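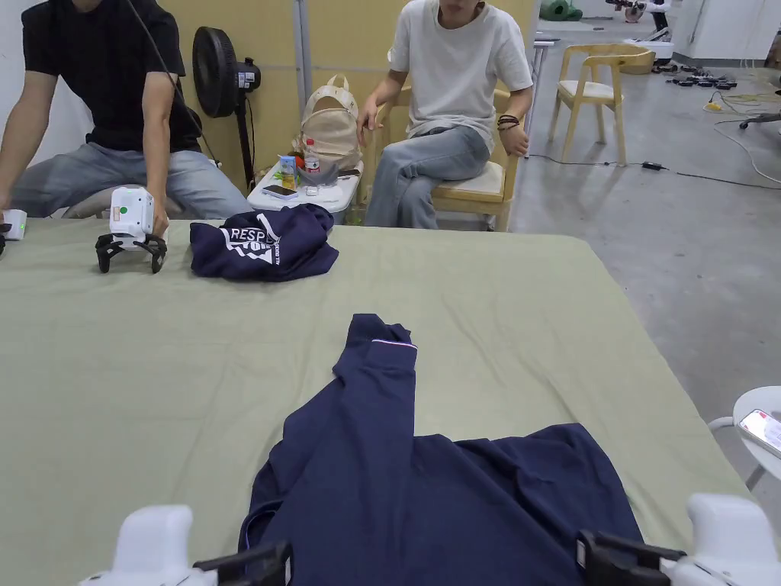 Slide 4: Navy sweatshirt on the folding table, one sleeve turned up.

Leave this up for a bit. Ask who in the room has folded for a living.

The pitch from Hendach was that folding would be "off people's hands" by March. It's July and people's hands are still on it. At Lornham they do 1,915 pieces on a normal day, nearly all by hand, and three folders now spend half the shift teaching instead.

What changed for them:
- They sit more. Backs are better, I'll give them that.
- They get scored per fold. Carmela Ibarra had 49 folds thrown out in one shift and never got a reason.
- Same pay grade. Teaching isn't in the job description, so it isn't in the check either.

Magdy Bouzid will say it's early days. Fine - ask him who owns the folds if Lornham drops the contract.

Don't get pulled into "will it work." I don't know. Go to the Pikbridge slide.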